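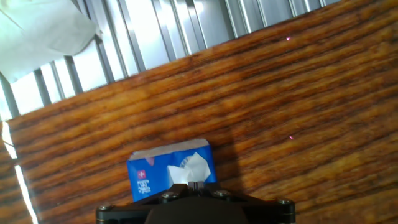
Stripy wood grain on a tabletop

How does a footballer change clubs?

December 2025

If you like football, you'll have noticed that some grown-ups go a bit funny in January. They keep checking their phones. They shout things like "He's having a medical!" across the kitchen. They aren't ill, and neither is the player (probably). It's the transfer window, and I love it, so I'm going to tell you how it works before this one opens!

I'm going to use made-up-sounding clubs all the way through, because that's what our team quiz book did when I was little and it stuck. So let's say there's a striker who plays for Wotetti Town, and a bigger club called Koo Rovers would like to have her. Or him. I'll say her, as I'm picturing a striker I used to watch.

What is a transfer?

A transfer is when a player leaves one club and joins another. Simple enough. But a player can't just wake up, fancy a different coloured shirt and walk into somebody else's changing room. She has signed a contract with Wotetti Town. A contract is a written promise between two sides. The club promises to pay her and look after her, and she promises to play for them until a certain date.

While that promise is still going, Koo Rovers have to ask Wotetti's permission before they can have her. Usually Wotetti want some money too. This is called the transfer fee, and it goes to the club she's leaving. Lots of people think the player gets it. She doesn't! She gets wages from her new club, and that's a separate thing altogether.

If her contract has run out, there's normally no fee to pay. You'll hear people say she has gone "on a free". That makes it sound as though she plays for nothing, and I believed that for years. She still gets paid, of course.

What's the window for?

The transfer window is the part of the year when clubs are allowed to sign players from each other. There's a long one in the summer and a shorter one in the winter, which in England runs through January and can spill into the first days of February. When the window is shut, clubs mostly have to manage with the players they've got.

Imagine if there wasn't one. Your club is bottom of the league with two games left, so it buys a whole new team on the last morning. That wouldn't feel very fair to the club next to you in the table, who'd been playing with the same squad all season. Windows stop that sort of thing. They also mean that managers can spend most of the year thinking about training and tactics and not about who's going to pinch their goalkeeper.

There are some exceptions. A player without a club can sometimes sign after the window has closed, and clubs that run out of fit goalkeepers may be allowed to borrow one in an emergency. The rules are different in different countries and different leagues, so if you want to know what yours does, the league's own website is the place to look.

Step by step

First, somebody has to spot the player. That's the job of scouts, who watch a huge number of matches. They look at the obvious stuff, like goals, but also at what a player does when she hasn't got the ball. Does she run back to help? Does she talk to her teammates? Does she sulk when she's taken off? (Scouts notice sulking. Be warned.) Clubs use computers as well these days, with programs that collect passes and sprints and tackles from matches everywhere.

Next, Koo Rovers make an offer, which is called a bid. Wotetti Town are allowed to say no. They often do say no, the first time, in the hope that a bigger bid turns up. This can go on for ages and it's the bit that fills up the newspapers.

When the two clubs agree on a fee, Koo Rovers can talk to the player about wages and how long she'd stay. Most professionals have an agent to help. An agent is a person who does the talking about money and contracts so that the player doesn't have to, and who gets paid for doing it.

Then comes the famous medical. Doctors check her heart, her knees, her ankles, her back, pretty much all of her. She might have a scan, which takes pictures of what's going on inside. Koo Rovers want to know if there are any old injuries that could come back. If the doctors find something worrying, the clubs can talk again about the price, or call the whole thing off.

Last of all, there are forms. So many forms! The player has to be registered with the league, which means her name goes on the official list of people who can play for that club. If the forms don't arrive before the deadline, she may have to wait. A late form can spoil months of work.

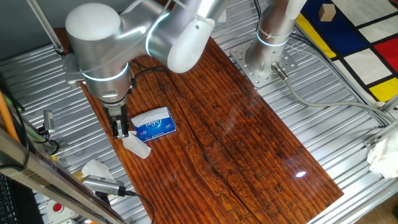

Yi-an Noh wrote to me after I read a bit of this aloud at our club's juniors evening, wanting to know if a player can be sold when she doesn't want to go, as that would be horrible.

It would be! And the answer is no. Both clubs can agree on everything, and the player can still turn the move down and stay where she is until her contract ends. She has to sign for the new club herself, with her own pen. It doesn't always feel like a free choice, mind you. The manager might have told her she won't be picked any more. But nobody can post her to Koo Rovers like a parcel.

What about loans?

A loan is when a player goes to another club for a while and then comes back. Think of a library book. It lives on your shelf for a few weeks, but it still belongs to the library.

Young players go on loan a lot. Suppose there's a teenager at Koo Rovers who wears number 36 and never gets off the bench. He could spend half a season with a smaller club, Stustuvach Athletic let's say, and play in front of 3000 people every week. He gets to learn what it's like when points matter and the pitch is muddy and a big centre-half is standing on his toes. Then he goes home a better player, or that's the plan.

Often a player on loan isn't allowed to play against the club he belongs to. People argue about that rule in our house, but I think it's sensible. Who would you want to win?

Sometimes a loan has "an option to buy" attached. That means the smaller club can keep him for good at the end if they pay a fee that was agreed at the start.

What does it feel like?

We talk about transfers as if they were swaps with football stickers, and I do it too. But moving club often means moving house. The player might have to learn a new language, find a school for her children and work out where the good supermarket is, all while trying to score on her debut. If a new signing looks a bit lost in her first few games, I try to remember that. I changed schools when I was nine and I couldn't find the toilets for two days.

It's strange for fans as well. My favourite player when I was your age played 397 games for us, and I thought he'd be there for ever. One winter he left. I was so cross that I put my scarf in a drawer and wouldn't wear it. When he came back with his new team, everybody stood up and clapped him, my dad loudest of all, and I ended up clapping too. You're allowed to be sad about a player going and still wish them well.

Some words you might hear

Deadline day: the last day of the window, when lots of clubs rush to finish their deals.

Undisclosed fee: the clubs know how much was paid but they aren't telling us.

Cup-tied: a player has already played in a cup for one club this season, so in some competitions she can't play in it for another.

Swap deal: each club gives the other a player, sometimes with a bit of money added to make it even.

Sell-on clause: if Koo Rovers sell the striker later, Wotetti Town get a share of that money too. Small clubs are very fond of these.

Something to try

Next time you read that a player is "set to sign" for your club, have a look at who is saying it. Is it the club? Is it a reporter who gives their name? Or is it somebody online who heard it from somebody's cousin? I keep a notebook in January with the rumours down one side and a tick or a cross next to each one when the window shuts. Last winter's page had a great many crosses on it.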